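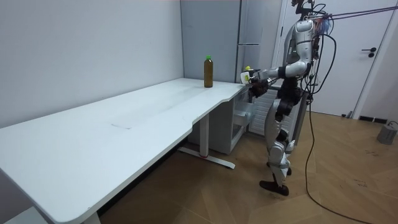 The workshop humanoid at the long white desk, object in hand.

Filed under: Home & Shared Workshop Builds > Walking Robots

Ollent (robot)

Ollent is a full-height walking humanoid put together in the shared workshop at Postthorpe. I'm one of the people who built it, so take this article as coming from someone who is fond of the thing! I've tried to stick to what a reader would want to look up, but I do wander off now and then.

Name

The name came off a jar label in the workshop kitchen. We meant to change it, then it was on the parts list, then it was on the door, and that was that. Older notes call it "the Garrido frame," after the leg design we started from. Please don't mix it up with Buseo, our earlier wheeled build (one arm, no legs, very loud), which has its own article.

Construction

The body is mostly white and silver covers over a dark hip section and dark joints, with two arms, two legs and a small head up top. The arms ate most of our time and money. We'd planned on printing every cover ourselves, and after 17 tries at one shoulder piece we gave in and had the set made for us. I still think our elbow was nicer, but it cracked.

There are 3,551 entries in the parts list, and before anyone writes in, yes, that includes screws and washers. If you're planning something like this at home, start the list on day one. We started ours in February with half the legs already bolted up, and I spent whole evenings with a flashlight in my teeth reading part numbers off motors.

Cabling

Power and data come in through cables at the back, and a tether goes to the upper back as well. A battery pack has been "next month" for as long as I can remember. You get used to the cables. You learn to lay them out behind the robot before a session, well away from the heels, and you learn to check again after every turn, because a loop that was fine facing the desk is right under a foot once it's facing the door. We've swapped the connectors on the back of the torso twice (the first kind was a bargain and behaved like one).

The drawer task

Most sessions revolve around one chore: take something small, put it in the drawer cabinet by the desk, close the drawer. It sounds like nothing! But the robot has to stay balanced while it reaches down and in, the hand has to let go without flinging the object, and the arm has to come back out without catching the drawer's edge.

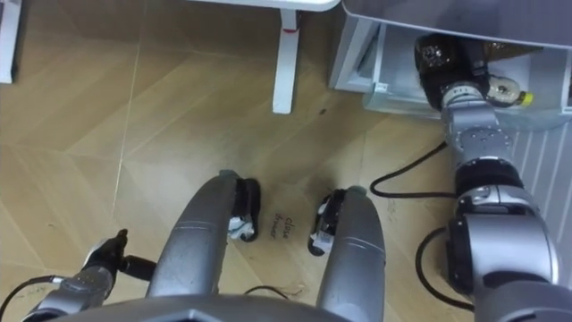
Letting go was the step we fought with longest. Our first version opened all the fingers at full speed, and light objects hopped. Now the hand opens slowly and waits a beat before the arm lifts. The wait looks silly, a bit like someone who has forgotten why they came into the room, but it did more for us than any of the clever fixes.

Closing the drawer is scored on its own. We count it as closed when the front sits flush, and a drawer left a finger's width open is a miss, which caused one very long argument over coffee. A session is 10 runs with the same settings, and we don't touch anything in between, however tempting it gets. Over 1,000 runs are in the log by now, though the early ones were kept by hand and I wouldn't lean on them too hard.

Workspace

The room was picked for its floor, which is hard and level, and for having a door wide enough to get the robot through standing up. Carpet is a bad idea for a build like this. Ollent could stand on the rug in our old room just fine, and then it would take one step and lean like a tired coat rack. Leave yourself clear space all the way around, too. We didn't the first time, and we moved the furniture back and forth so often that I finally put the layout on paper and taped it up by the light switch.

Current state

The arms and hands are in decent shape. Walking is short distances only, and slow. Next on the list are quieter ankle joints and, well, the battery.

Last edited 29 May 2018

Related articles
Buseo (wheeled robot)
Garrido leg design
Tethers and cable care
Postthorpe shared workshop
Choosing a floor for walking robots

This site uses cookies to remember your reading settings. By continuing to browse, you agree to our cookie policy.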